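Extension cord
Vornar Household Encyclopedia
Last revised in March, by the Vornar desk

An extension cord is a length of flexible cable with a plug at one end and one or more sockets at the other. It exists to correct the opinion of whoever wired the house about where the lamp should go. In the trade it is called temporary wiring, a phrase that covers anything from an afternoon to a mortgage.

Cords are sold by length, by thickness and by optimism. A long, thin cord loses more voltage and runs warmer than a short, thick one, and a cord left coiled on its reel has trouble shedding the heat. A 100-foot cord bought for hedge trimming will often spend its life reaching a radio six feet away.

The power strip is a close relative – several sockets in a row, sometimes with a switch. Cube versions stack the sockets on all sides, so that a bulky adapter can block its neighbors from a new direction.

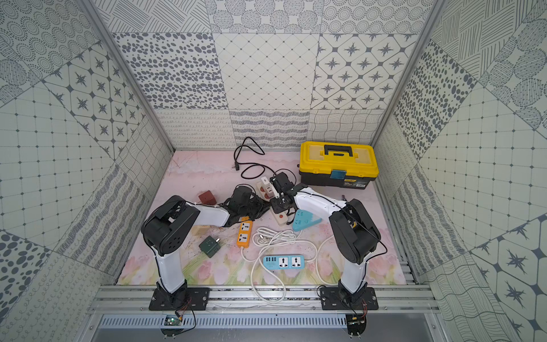

Plugging one strip into another, known as daisy-chaining, is discouraged by fire departments and practiced in most home offices. Space heaters should go straight into the wall. The Clitholm town museum keeps a drawer of 70 retired cords, all of them tangled – the labels say they were put away neatly.

Contact the Vornar desk | © Vornar | Back to top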